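Review: Ternotby maple work board, large, after a winter of daily use

I put off buying this board for the better part of a year. It costs $129, and I already owned two cheaper boards that I told myself were fine. They were not fine. One had cupped so badly that a marble set down in any corner would roll to the middle, and the other was a glued-up thing from a discount store that had started to separate along one seam. So in the dull part of the winter I gave in, ordered the Ternotby in the large size, and I've had it out on the bench nearly every day from then until now, which is March and finally warm enough to work with the door open.

First, what it is, for anyone who landed here from a search. It's a plain rectangular maple board, pale, sold as a work surface to set on top of some other surface. There are no feet, no juice groove, no handles cut into the ends. Ternotby sells it mostly to people who cook, I think, judging by the recipe card that came in the box (a nice one for flatbread, I've made it twice), but plenty of us buy them for small bench work: sorting, layout, gluing, fiddling with little parts and blocks that you want to be able to slide around without them catching on anything. That's my use, so take what I say about kitchens with a grain of salt.

Mine shipped from a shop called Drollby, who I'd never ordered from before and would gladly order from again. It took a little over a week and came wrapped in heavy brown paper inside a double-walled carton, with corner guards that I've kept because they're too good to throw away. Order number ended in 903, which I only mention because I had to read it out over the phone so many times that it is now stuck in my head forever. The first carton went to the wrong town, and they sorted it out very kindly.

Now, the wood. I'd seen a few grumbles in other reviews that the boards don't match the catalog photo, and I want to speak up for the boards. Maple varies! You may get long straight streaks, or wavy figure, or a dark band or two, or a little knot that you'll either love or send back. I'm firmly in the love camp. A perfectly blank board looks like a countertop sample to me, and a bit of figure makes it so much nicer to look at through a long afternoon. If you're fussy about it, write a note with the order and ask, because Drollby told me they're happy to pull a plainer one from the stack.
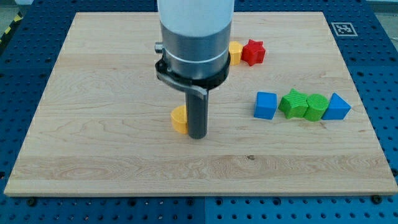 The other thing people ask is whether a wood board is a sensible thing to lay over a metal bench, and I'd say yes, absolutely. Metal benches are wonderful for bolting things to and miserable for almost everything else. They're cold on the forearms, they ring like a bell when you drop a screw, and if the top has holes in it then the screw is gone anyway. A flat sheet of maple on top cures all three. I was a little worried it would creep around with nothing underneath, so I bought a roll of Nistor shelf liner and cut a piece slightly smaller than the board. It hasn't budged. For light work you could probably skip the liner, as the board has enough weight to stay put on its own, but it was a few dollars and I like the peace of mind.

Flatness is where my old boards let me down, so I've been checking this one with a straightedge whenever I think of it. As it came out of the paper I couldn't slip anything under the edge anywhere. After two months there was the faintest hint of a bow along one side, which I noticed only because I was looking for it, and after I turned the board over and left it for a few days it went away again. I do that as a habit now. Printed plastic pieces glide over the surface beautifully, by the way, even the ones with ridges that used to snag on my old glued-up board, and you can push a small block clear across with a fingertip and it goes where you send it.

The finish is the one place I'd take off some marks. It arrives with a very light coat of oil, and the leaflet says that's enough to begin using it. I didn't find it so. Pencil marks sank in, and a drip of coffee left a ring that took some patient sanding to get out. I gave it two coats of Skallow board oil, rubbed in with an old T-shirt, left overnight between coats, and it's been much better behaved. The oil does deepen the color slightly, so try it on the back first. A small tin has been plenty, and I still have more than half left.

Other small complaints. The edges are a touch sharp when new, and I eased mine with fine paper, ten minutes' work. The large size is awkward to carry through a doorway with one hand, and I do wish they'd put a finger slot along one of the short edges. And the leaflet is printed in tiny gray type that I had to take over to the window to read.

Would I buy it again? I would, and I'm already thinking about the medium for the little table by the window. If you only need a board now and then, the price is hard to swallow and you might wait for Drollby's spring sale. For something you lean on every day, though, I've been very happy with it. Four and a half stars, and the missing half is for the coffee ring.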